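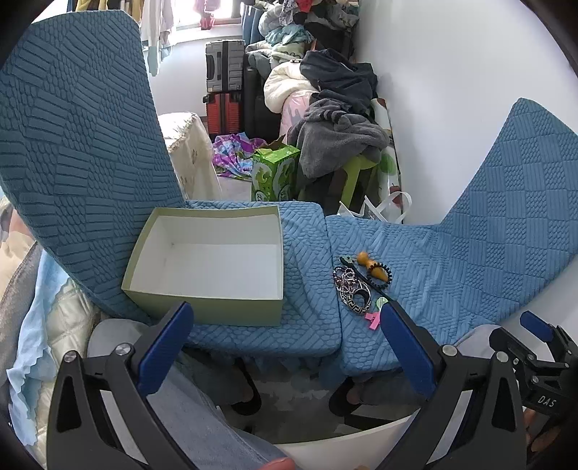
2 min read

# Sofa Trinkets (Benthorpe set)

Hello, and thank you for stopping by! This folder is the small-things part of the Birhane tidying collection: bracelets, hair ties, clips and pendants that pile up on a blue sofa seat until there's a box open beside them (pale green outside, white inside, and a lovely size for the job).

There are 60 short tidying sessions, 45 of them on the sofa, and 3890 stills altogether. Beads and chains do love to knot themselves together, so if you're sorting your own along with us, I'd lay the long chains in first and give them the whole length of the box.
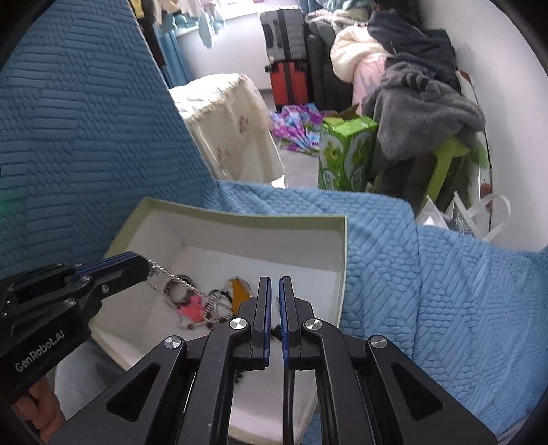
Pendants can go in on top, and clips wherever there's a corner going spare. The labels use plain words ("hair tie", "bracelet", "charm"), and where I couldn't decide what a thing was I've put "small item" and moved on. Please do write if you know better!

Comments

ovix_fan: Lovely set. Is there a smaller download?
Reply: Yes, try the folder marked 50!

teapot: My chains are still in a knot from January.

Related
- Wusport Drawers
- Ovix Button Tins

Contact | © Birhane | Back to top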